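Ticket 766: workstation restarts during Lirkico export
Status: Closed
Opened by: Styliani Michailidis
Assigned to: Severyn Kravets
Site: Hurnora, records office

Reported problem

The PC by the plan chest restarts while exporting the parcel register from Lirkico. Small exports finish. Anything with more than 50 parcels fails at the stage marked "Building index". No error is shown on screen. After the restart the export folder holds a temporary file and no finished register.

The user has tried a different output folder and a shorter file name. Same result with both.

Log

Entry 1 (Kravets)
Event log checked remotely. Each restart is recorded as an unexpected shutdown with no stop code. No entries from Lirkico before the shutdown. Sleep and power settings are at the office standard. Automatic restart on system failure switched off so that any stop screen stays up.

Entry 2 (Michailidis)
Ran the Chornovol district export again. Machine restarted at "Building index" and no stop screen came up. The Lamov export, which is much smaller, finished normally.

Entry 3 (Kravets)
Machine swapped for the spare and the old one brought to the bench. User profile copied across, Lirkico reinstalled from the office package. Side panel off the old machine for a look at the slots and rear vent. 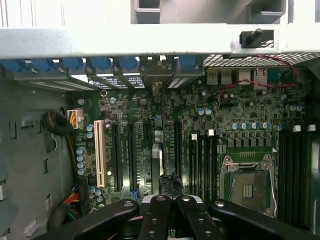
Entry 4 (Michailidis)
The spare does the same thing. Chornovol export, same stage, restart. Please note I need this register before the end of June and the old PC had my printer set up on it.

Entry 5 (Kravets)
Two machines with the same fault, so hardware in the first one is no longer the main suspect. What they share: desk, wall socket, power strip, network point, Lirkico package, user profile.

Tested the spare at another desk with the same profile and the same export. It completed, and was repeated with no restart. This points to the supply at the original desk and away from the software. The old machine stays on the bench in the meantime and should not be put back into service until the ticket is closed.
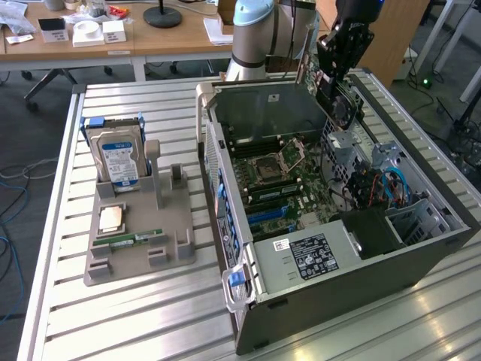 The power strip at the original desk feeds 6 devices: the PC, two monitors, a label printer, a desk lamp and the laser printer from the next desk. Lirkico sends a cover sheet to the default printer when it starts building the index. On this desk the default is the laser printer, which draws heavily as it warms up. Small exports skip the cover sheet, which explains why they finish.

Entry 6 (Kravets)
Test at the original desk with the laser printer moved to its own wall socket: Chornovol export completed. Printer moved back to the strip: restart at "Building index". Moved to the wall again: completed. Strip removed and labelled faulty. Replacement fitted, with the laser printer left on the wall.

Entry 7 (Michailidis)
Export works. Printer is set up again. The cover sheet now comes out in landscape, can this be fixed or do I open another ticket?

Entry 8 (Kravets)
Separate ticket please. Orientation is set in the Lirkico print template, under Output, Page 2.
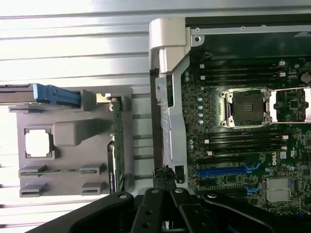
Old machine, Dell chassis, open.

Closing notes

Cause: faulty power strip, with the laser printer sharing it.
Fix: strip replaced, printer on its own socket.
Outstanding: other desks in the records office to be checked for printers on strips. Old machine to be retested on a bench supply before it goes back to stock as the spare.
Closed March 23, 2021.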